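Moving a tree fern in winter, or leave it be?

Forum: Exotics and Hardy Tropicals

mossyboots
Saturday, February 2, 2019
Hello all. I've got a soft tree fern (Dicksonia antarctica) with a trunk a bit taller than my knee, and it's in the wrong place. It went in by the back gate when we moved here, and now that next door's conifers are gone it gets sun on it from lunchtime onwards. The fronds went yellow and crispy last summer however much I hosed it. I want to shift it to the north side of the house where it's shady and sheltered. Do I do it now while it's sulking anyway, or wait? It's wrapped in fleece with straw in the crown at the moment.

Grakau
Wait. Late April for me, when you can see the knuckles in the crown starting to swell. I moved two in January one year and lost the smaller one. The roots just sit there in cold wet soil doing nothing and the trunk dries out from the top.

peatfree_pat
I'd go the other way on this. I've moved mine twice in winter (long story, involves an extension) and it hasn't blinked. They get shipped over here as sawn logs with no roots at all, so I can't see how a few weeks of cold soil is going to finish one off. The thing that kills them is frost getting into the crown, and mossyboots has got that covered.

Grakau
Those logs get potted up under glass by anyone with sense, though. And you're in Cornwall, Pat! Your winter is my May.

peatfree_pat
Fair point about Cornwall. I still say people fuss over them too much.

mossyboots
Should have said, I'm in Derbyshire, up a hill. We had a proper frost again last night and the ground's like concrete, so I suppose that half answers it.

While I've got you, how big a rootball should I be taking? I had a poke about with a fork last weekend before it froze and the roots seem to be a mat of black wiry stuff, mostly near the surface. I got one side loosened and then gave up, because the rain came in sideways and I was mud up to the elbows. Everything I had on went straight in the wash, gloves included.
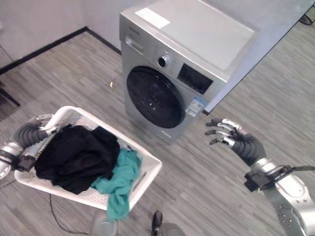 The other thing is the soil on the north side, which is heavy and a bit claggy. I've been reading about digging in loads of leaf mould and I've got a bin of it from two autumns ago, lovely crumbly stuff. Would that be enough, or do I need grit as well? There's a downpipe near there too, and I was wondering about diverting it so the fern gets the roof water.

Zou
Firm that side back in as soon as the ground thaws, and put a thick mulch over it. Loosened roots with air round them in a frost isn't great.

For the rootball, mine was about spade width all round from a trunk like yours and it was heavy enough. Get a second pair of hands and an old tarp to drag it on. Don't carry it by the crown, I've seen somebody do that and snap the lot.

Leaf mould yes. I wouldn't bother with grit, they like moisture. But I wouldn't point a downpipe at it either, not on clay. In a wet winter it'd be standing in a bog.

Grakau
Agree with all of that apart from the grit. On clay I'd raise the planting spot by 20 cm or so and mix in composted bark. You get the drainage without the soil drying out. And a water butt on that downpipe, then you can give it to the trunk with a can when it wants it.

fernhill_lass
Can I put in a word for cutting the old fronds off when you move it? I took every one off mine and it threw out a full new set by July. If you leave them on, the plant's trying to keep all that leaf going with half its roots missing.

peatfree_pat
Nooo, leave them on! They fold down and keep the trunk warm, and they're feeding it as well. Take off the brown ones and that's it.

fernhill_lass
In winter, yes, but we're talking about moving day. I'd take at least half. Mine cost me 90 quid, so I wasn't doing it for fun.

Zou
I'm with fernhill_lass if it's going in spring, so long as the new ones haven't started unrolling. Once they're up they snap if you look at them.

mossyboots
Thanks everyone, that's really helpful (even the arguing!). I'll firm it back in and mulch it once we get a thaw, and get the new bed ready in March with bark and leaf mould. Moving it at the end of April, I think. Still undecided on the fronds. How often were you all watering the trunk afterwards?

Grakau
Every day for the first summer, twice if it's hot. Down into the crown and all over the trunk, but stop filling the crown once the nights turn cold.

peatfree_pat
Every other day was plenty here. But, you know, Cornwall.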